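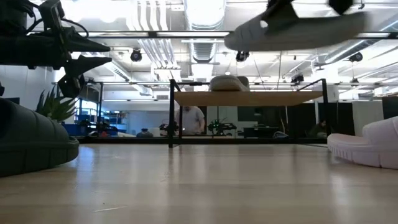 Henrike Reuter
Department of Household and Interior Studies, Arnska Institute

3.2 Footwear and the small open rack

Footwear differs from most household goods in that it returns to storage many times a day and seldom in the same condition. The households in the Lindemann survey kept 187 pairs in daily use between them, and in most homes the number of pairs near the entrance was larger than the storage provided for them. The present section considers the open rack, the most common form of storage in the sample, and the surface in front of it.

Figure 3. Clog-style and other thick-soled shoes in front of a black-framed rack with a light brown wooden board as its upper level.

Three properties of the shoe bear on how it is put away. The first is the sole. A thick sole raises the height of the shoe and reduces the number of levels that a rack of a given size can hold. The green shoe at the left of Figure 3 has a sole marked with vertical grooves, and the pink shoe at the right has short ridges near the tip. Soles of this type hold grit, and respondents who owned such shoes reported sweeping the shelf more often than those who did not.

The second property is the upper. A smooth, rounded upper keeps its form when the shoe is set down on a board. Soft canvas shoes folded or fell to one side when placed in a hurry, and the pair was then counted as untidy in our records even where both shoes had reached the rack.

The third is direction. Households that placed shoes with the toes facing out could tell pairs apart at a glance, while those that placed the heels out found the shoes easier to take hold of. Neither habit was dominant — 19 households changed from one to the other during the study period without being asked to do so.

The type of shelf also had an effect. Solid boards, like the one in Figure 3, kept dirt from falling to the level underneath. Racks made of bars let it through, but were quicker to wipe. In the Milta group, where both types were supplied, respondents preferred the board for the upper level and had no clear preference for the lower one.

Open floor or tabletop in front of the rack was used as a waiting area. Shoes left there were usually put away later in the evening, most often as part of a general tidying of the entrance. We recorded 510 such events in August alone. Where the waiting area was narrow, shoes were moved to the rack sooner, although they were also more likely to be placed singly, with the second shoe of the pair on a different level. Section 3.3 takes up the separation of pairs in more detail.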